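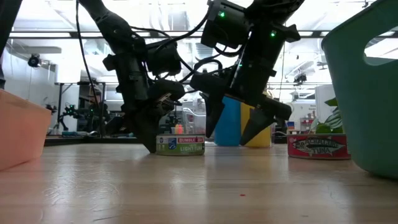
Opening: how I ended up behind the decks

Hi everyone! Quick hello, then straight in. Mention the train (late, of course) and say thanks to the Clostum people for having me.

So, I started out playing the bar at Zeltby, 70 people on a good night and most of them there for the fries. I had two crates of records and no plan. Play clip one, the slow one with the vocal. Let it run past the drop!

Then the Flarnberg festival story. I'd packed for a room of 259 and walked out to 800, so I threw away my first half hour and opened with the Ní Bhriain remix – still my favorite thing I've ever made. Ask who knows it.

Clip two. Talk over the intro, explain why I cut the bass there.

Water. Then on to pressing the first 500 records.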